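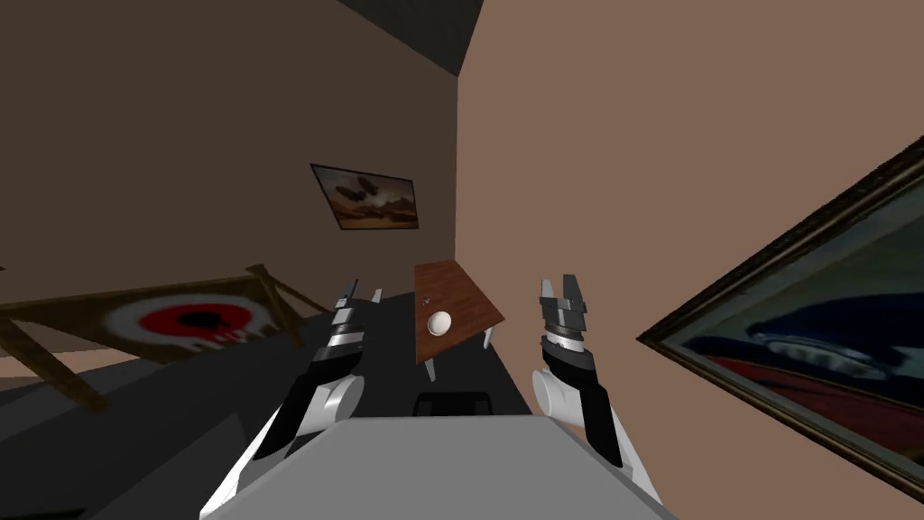

Small room with a table

Runeo Home Forums > Layout & Furniture > Table in the corner or out in the middle?

pepperjack_mo
Posts: 49
Okay, settle something for me. We're finally turning the little back room into a dining room (it's been where the vacuum and the Christmas stuff live for four years) and my husband and I can't agree on the table. I want it pushed into the corner with a bench on two sides, like a diner booth. He wants it dead center with chairs all around, like his parents had. The room is nine by ten with one door and one window. There are three of us most nights, five when his sister comes over with her kid.

I've already spent more evenings on this than on picking the house. Who's right? (Me, please!)

grout_expectations
Posts: 1293
Corner. In a nine by ten room you want 36 inches behind a chair to get up without everybody sucking in their stomachs. Put a 40 inch table in the middle of nine feet and you've got 34 on each side. Do the math on the five person nights.

LarkspurLane
Posts: 643
I'm going to be the grump and vote for your husband. We did the corner bench in our last place over in Tiltham and I hated it by Thanksgiving. Whoever sits in the inside corner is stuck there. Kid needs the bathroom, two people get up. Somebody forgot the salt, same two people get up. And you can't clean back there! I found a fossilized tortilla when we moved.

grout_expectations
You had a bench with a fixed base, right? With a pedestal table and a bench that slides, it's a five second job.

LarkspurLane
It was a pedestal table. The bench was screwed to the wall, I'll give you that. But a bench that slides also slides when you sit down on it, so pick your poison.

pepperjack_mo
The fossilized tortilla is now being quoted at me in my own kitchen, thanks a lot.

Should have said, we don't own the table yet. I've been looking at a drop leaf from Plunine, 42 inches round with the leaves up. Does that change anything? Also what do people do about the light? The ceiling box is right in the center of the room, so with a corner table the lamp would be hanging over nothing and you'd walk into it.

tuesdaysoup
Swag hook! Longer cord, hook in the ceiling over the table, done. Mine has been up since college and moved through three apartments with me. It looks a little bit like a 1970s pizza place, but I happen to love 1970s pizza places.

old_mill_dan
Don't swag a heavy fixture off a drywall hook, please. Find a joist or use a proper toggle rated for it. If you'd rather have it look clean, an electrician can move the box. We paid $1000 to have ours moved, and that included patching but no paint.

grout_expectations
A thousand bucks to move a box six feet? Ouch. Was there attic above it?

old_mill_dan
Nope, bathroom above it. Hence the ouch.

Montserrat Ponce
I never post, but this is my exact situation, so hello! We have a drop leaf on Bautista Street (tiny row house, tiny everything) and we don't choose. Weeknights one leaf is down and it lives against the wall. When people come, we pull it out and put both leaves up. It takes two of us and a bit of swearing. Put felt on the feet or you'll scratch the floor, and check where the legs swing out, because on ours one person always ends up straddling a leg. That person is my brother.

LarkspurLane
I could live with that. You'd really move it every time, though? I know myself, it would be in the middle by week two and stay there.

pepperjack_mo
Masking tape on the floor last night, both ways, with kitchen chairs and a folded card table standing in for the real one. Ate spaghetti in there and everything. In the middle I could not open the door all the way with a chair pulled out, so that's one for my side. In the corner he banged his elbow on the windowsill twice and made sure I saw it.

We're measuring the Plunine in the store Monday. The lamp is a fight for another weekend.

tuesdaysoup
Take the tape measure AND the husband. Sit at it with the leaf down. And report back on the lamp, I have opinions.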